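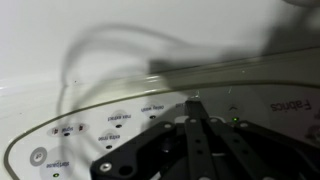 Laundry Room Upgrade, Inatton Residence: Photo Gallery

The shared laundry at Inatton Residence reopened to residents on 2019-06-14 following the replacement of its washing machines and the repainting of the adjoining drying area. The work was carried out under contract by Cruickshank. The gallery on this page records the equipment now available to the 186 residents of the building.

Washer controls
The control panel is white, with a grey "off" button and a larger pale "start/pause" button. A small green light is lit at "start/pause". Volume symbols stand on either side of the "signal" label.

Optional settings
"Extra rinse", "max extract" and "delay wash" each have their own indicator, all three unlit in this view. Residents are asked to select any option before pressing "start/pause".

Notes for residents

Hours of use. The laundry is open daily from 7 a.m. to 10 p.m. The last load should be started no later than 8:30 p.m.

Signal volume. The end-of-cycle signal should be kept at a low setting after 8 p.m. as a courtesy to neighbouring suites.

Delayed starts. Please do not use "delay wash" when other residents are waiting. Finished loads may be moved to a basket after 20 minutes.

Detergent. Liquid detergent is preferred. Please wipe up spills and leave the machine lid open after use.

Payment. Ameo laundry cards remain valid and can be reloaded at the front office. Balances on cards issued at the Clirnthorpe building may be used at either location.

Faults should be reported to the front office, Room 44, with the number of the machine. Lost items are held at the same counter until the end of the month.

Back to all galleries
Building services
Contact the residence office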